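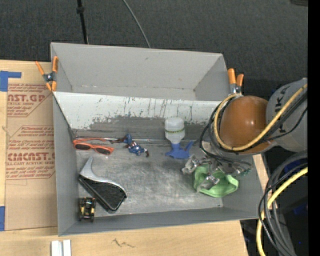
2019-09-11

Transfer model, third rewrite. Big day! The contract-expiry part finally does what Crescencio Montes and I have been trying to get out of it all summer.

Quick recap for whoever picks this up. We want a number for each squad player in the last year of his deal: how likely is he to leave for free when it runs out? The old version leaned almost entirely on age and minutes played, and it was hopeless with backup players. It had every reserve goalkeeper walking out the door, when in real life reserve goalkeepers sign one-year extensions forever.

What changed today: I split minutes into starts and substitute appearances, and added a flag for whether a player in the same position was signed in the last two windows. That flag is doing a ton of work. Take the left back at Hedville. He started 6 league games, came on as a sub in a few others, and the club bought a younger left back the summer before. Old model gave him a 31 percent chance of leaving. New one says 64, and he left. Same story with the second striker at Marno (7 starts, new signing ahead of him), who went up as well, though not as far as I'd like.

Still wrong:

Long injuries. A player who missed five months looks exactly like a player the coach doesn't want. Crescencio says the club injury lists are good enough to use if we clean up the dates, and he's probably right, but the Laromano list has return dates that fall before the injury dates, so somebody has to go through it by hand. (Me. It's going to be me.)

Loans. Minutes on loan count as zero right now. Toledo had 6 players out on loan last season and the model thinks all of them are finished. Easy fix, I just need to join the loan table on player id instead of name — two of them share a last name and it merged them into one very busy midfielder.

Options to extend. We don't know about most of these until a club announces it has used one. No idea yet. Maybe a separate "unknown" category and let it be fuzzy.

Ran the whole thing twice with different seeds and the ranking barely moved, which made me very happy. Last month the top ten shuffled every single time I touched it.

Crescencio wants to try wages next. I'd hold off. The wage numbers we have are mostly newspaper guesses and I'd hate to muddy something that's just started to behave. We agreed to fix loans and injuries first and look at wages in October, once the summer window data is in and checked.

To do tomorrow: loan join, Laromano dates, rerun the goalkeepers on their own and send Crescencio the plot with the new signing flag switched on and off. He has to see that gap!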